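Home | Talks | Family histories | Contact

Speaker notes: Writing down a life
Tyra Moen, Totberg local history evening, October 24, 2024

1. Opening
Thank Precious Jacobs for the invitation. Say who I am and that I have been writing up my grandmother's life since March. Her name was Siv Hellström. The finished piece is 23 pages.

2. Birth and names
Start with the parish entry. She was the last of nine children and was baptised at home. Her father wanted one name and her mother another, and both went into the register. Read out the entry. Pause for the spelling of the surname, which changes twice on the same page.

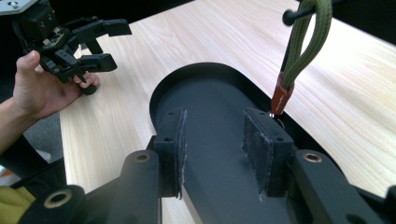 3. School and first job
She left school early and went to work in the office at Bredley. Her wage book survives. Mention that I typed up 238 entries from it and that most are dull. The dull ones gave me her addresses.

4. Where the gaps are
No letters for the war years. Helge Amundsen lent me his mother's diary, which names her four times. Explain how I marked guesses in the text: square brackets, with my initials. Ask if anyone present had family at Bredley.

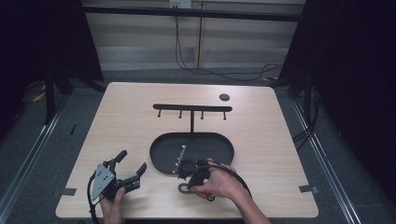
Black tray and rack on the table, with a small metal bracket in the tray.

5. Practical points
Date every note when you write it. Ask older relatives about nicknames first, then dates. Keep the wording of what they tell you, even when two people disagree. My aunt's version of the wedding is in the piece next to my uncle's.

6. Questions
Leave time. If it is quiet, read the paragraph on the move to Totberg.

Recent talks
Rosimeire Guerra: My father's two birthdays
Helge Amundsen: Reading an old diary
Names in the Flanagan family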